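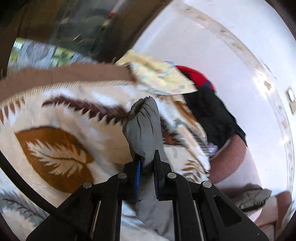 Gray cloth, plush blanket in cream and white.

How to Read a Really Long Fantasy Novel Without Losing the Plot

Posted Saturday, May 29, 2021

I used to be terrible at long books. I'd buy some gorgeous brick of a fantasy novel, read the first hundred pages in one giddy evening, skip a week, and come back to find that I couldn't tell the duke from the duke's brother. Back on the shelf it went. I had a whole row of these at one point, all with a receipt sticking out at the same spot!

I finish nearly all of them now, and I've had a few emails asking how I do it, so I'm writing the whole thing down. The book I'll keep coming back to is a 933-page paperback I picked up at Minhas, the used bookstore on the Ranon side of the river (go on a weekday, the parking is awful). I won't name it because half of you would write in to tell me you hated it. Ships, three royal families, a dead language, a map with the important town hidden right in the fold. You know the kind.

What you need

The book. A small notebook, one that fits in the back pocket of your bag. I use the Tareck ones with the unlined pages, but I've used the back of an electric bill too. A pencil. A handful of sticky flags. Some kind of timer that isn't your phone, and I mean that part! Mine is an old Timex with a beep so feeble the cat sleeps through it.

Step 1: Look the book over before you start

Spend ten minutes just flipping. Is there a cast list? A glossary? Is the book split into parts, and does each part follow a different person? I once read an entire trilogy opener without noticing there was a family tree after the last chapter. It would have saved me so much grief.

Put a flag on the map and another on the cast list so they stick out the top. Don't read the cast list all the way through, though. Some of them are rude enough to tell you who's "the late" so-and-so, and there goes chapter twelve.

Step 2: Find the real page count

The number on the last page fibs a little. My paperback had appendices, a sneak peek at the next volume, and an interview with the author, and once I took those off along with the front matter, I still had plenty of story but it felt a lot less scary. Write the last page of the actual story on the first page of your notebook and forget the other number.

Step 3: Read the first chapter twice

I know, I know. You've got all those pages ahead of you and I'm telling you to go backward. But fantasy writers love to throw the whole world at you in the first chapter, and the first time through you're mostly just squinting at the names. Read it once for fun, sleep on it, then read it again the next day with the pencil. I promise the second pass goes faster, and you'll catch the thing about the ring or the scar or whatever it is this time.

Step 4: Keep a tiny cast list of your own

Even if the book has one. Yours only needs a name and a few words, and the sillier the words are the better they stick. My list for the paperback has "bad hat," "owes everybody money," "NOT the other one," and "nice, probably doomed" (doomed, yes, page 692, and I was a wreck). Add people when they show up for the second time. If you write down every innkeeper and stable boy you'll quit by Tuesday.

I leave half a line blank after each name. People in these books get promoted, married, cursed and renamed, and you'll want the room.

Step 5: Set the timer for a short stretch

I read for twenty-five minutes in the morning before anyone needs me, and then however long I like at night. The morning stretch is the one that matters. It keeps the story warm, so to speak, and even on a day when I fall asleep the minute I lie down I've still moved forward a bit.

When the timer beeps, get to the end of the scene and stop. Try not to stop in the middle of a battle. I've done it, and when I came back I had no clue who was holding the bridge.

Step 6: Write 2 sentences when you close the book

Not a summary, please, that's homework. One sentence about what happened and one about what you're wondering. Mine go something like "They got to the lighthouse and it was empty. Who's been feeding the dog?" That question is the best trick I have. It's what makes me pick the book up the next day instead of scrolling.

Step 7: Give yourself permission to skim the songs

There, I said it. If a character picks up a lute and you feel your eyes sliding, let them slide. Same goes for long descriptions of feasts, although I personally read every word of the feasts. If a song turns out to matter, somebody will bring it up again later, and you can flip back (flag it, just in case).

What I don't skim is any letter or bit of an old book quoted at the top of a chapter. Those look like decoration and they're where the author hides the good stuff.

If you've already been away too long

This happens to me every September, when work goes bonkers and I don't read a page for weeks. Don't start over! Starting over is how you end up knowing the first hundred pages by heart and nothing else. Read your notebook from the top, then go back just 4 chapters from your bookmark and read forward from there. If you didn't keep a notebook, read only the first and last page of each chapter up to where you left off. It takes an evening and it brings back more than you'd expect.

If you're still lost after that, look up a recap online, but cover the bottom of the screen with your hand as you scroll. I'm serious. I've had two endings spoiled by a helpful fan.

What about e-readers and audio?

All of this works on an e-reader, except the flipping, which is a pain. I take a screenshot of the map and keep it on my phone. For audio I still keep the cast list, but I spell everything the way it sounds and then get a big surprise when I finally see it in print. I spent one whole audiobook thinking a wizard was named Keith.

Next up I'll do a post on reading a series in order when the publisher can't decide what the order is.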